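3.2 Collecting demonstrations by remote control

We began, as many groups do, by holding the arms and moving them by hand. Kinesthetic teaching has a good reputation for being natural, and it is natural, provided the person doing it has three hands and no interest in seeing the towel. With two arms to guide at once, the demonstrator ended up standing exactly where the cameras needed to look. The first 150 episodes contain a great deal of the demonstrator's forearm. A policy trained on them learned to wait politely for a forearm to appear before doing anything. We kept these episodes as a baseline (the "hand-guided" row in Table 2) and moved to remote control for the rest.

The remote setup, which we call Dereo, pairs each working arm with a smaller leader arm of matching joint layout. The operator sits at a table, moves the leaders, and the working arms follow. A squeeze handle on each leader sets the gripper opening. There is no force feedback. Operators therefore learned to judge contact by eye, and their early episodes show it: fingers pressed into the cushion with real conviction, or closed firmly on the air just above a fold.

In total, 11 operators recorded 1,639 episodes by remote control. Each operator received the same short written guide and one practice period, which we did not record. The guide asked them to pick up the towel by a corner, bring the second arm in, and spread the cloth before folding. It did not say which corner. This was an oversight on our part, later described in our funding report as a deliberate choice to encourage variety. Osvaldo Medeiros labeled every episode as clean, recovered, or failed, where "recovered" means that at least one grasp was lost and then regained without outside help. He reports that the line between the second and third labels is mostly a matter of patience, his or the operator's.

We kept the recovered episodes. Earlier versions of our training set, Hornport and Latdale, had been filtered down to clean runs only, and policies trained on them folded nicely until the first slip, after which they carried on folding nothing with perfect form. Operators slip all the time and fix it without thinking much about it. Those fixes are the part we most wanted the robot to copy.

Figure 4 gives a wrist-camera view taken during remote control. Both arms are near the work area, and the red towel lies crumpled under the second gripper.

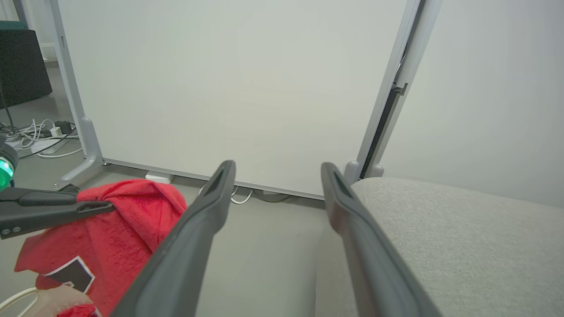

Figure 4. View from one wrist camera, gripper open. The second arm reaches in from the left, over the towel.

Operators varied more in pace than in method. The fastest treated the leaders like a pair of salad tongs; the slowest stopped before every grasp, and the policy faithfully learned the stopping. To limit this we removed stretches in which neither arm moved, using the Akbulut threshold from Section 2.4, and capped the remaining episode length at 900 control steps. Pauses with a closed gripper were left alone, as several operators used them to let the cloth settle. The trimmed set is used in all the experiments that follow, except where we say otherwise in the table notes.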